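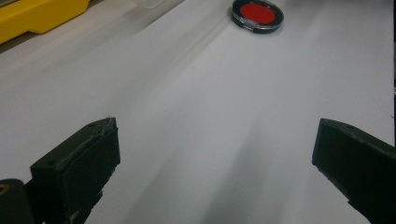
4. Teaching the drawer job

The Irex cell learns stores work from whoever used to do it, so be patient with both.

4.1 Set the parts organiser towards the back of the table, handle up.

4.2 Take up both hand grippers and hold them level, jaws open.
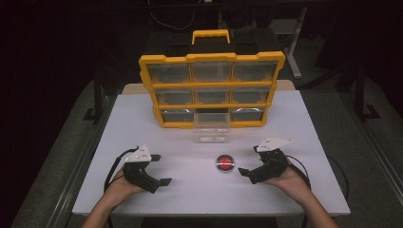
4.3 Run the job 7 times at your normal pace – not the pace you use when the supervisor walks past.

Note: Iden logs every hesitation. It does not log sighs.

Caution: Rest your wrists for 2 minutes between sets. The cell needs no break, and your rota has yet to notice the difference.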